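Tutley Neighbours Help > Home and Laundry

Do printed cartoon sheets really need washing on their own?

Posted by Beverley Hebden, July 14, 2021
Viewed 177 times

My granddaughter has a Hello Kitty sheet, very pink and very red, and my sister insists it must go in by itself every single time or the colour will run into everything. I've read the same on three websites and they all look copied from each other. I'm not keen on running a whole machine for one sheet. Has anybody tested this, or is it just something people say? Also, does the print crack if you hang it folded over?

Sandra Tapley
Always wash separately. Cold. I use the Dutell colour sheets and have never had a problem.

Yến Kim
With respect to Sandra, "never had a problem" while using colour sheets tells you nothing about whether you needed them. I bought a box once and couldn't see any difference.

What I'd do is wet a corner of the red part, press it hard with an old white flannel and look at the flannel. If it comes away clean, put the sheet in with your other coloured things at 40. If it comes away pink, wash it alone a couple of times and try again. I would still keep it away from white shirts, but I'd say that about any red bedding.

As for hanging, I don't believe half of what gets said about folds. 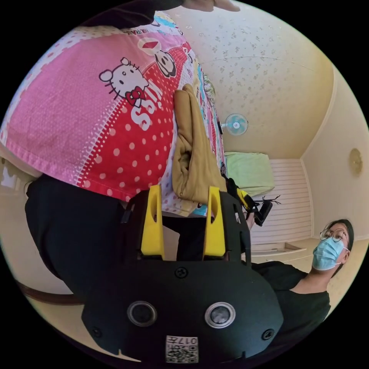

A cotton sheet with the pattern dyed in will hang in big folds quite happily, it only dries slower where the layers touch. The rubbery sort of print you get on T-shirts is another matter. Run your thumb over the face of the character: if it feels the same as the plain part, stop worrying. The thing I do avoid is bunching another cloth on top, as the bit underneath stays damp for ages and then smells.

Don't iron straight onto the picture until you know which sort you have. Turn it over and do the back.

Beverley Hebden
Thank you Yến. Flannel came away clean. My sister says I didn't press hard enough.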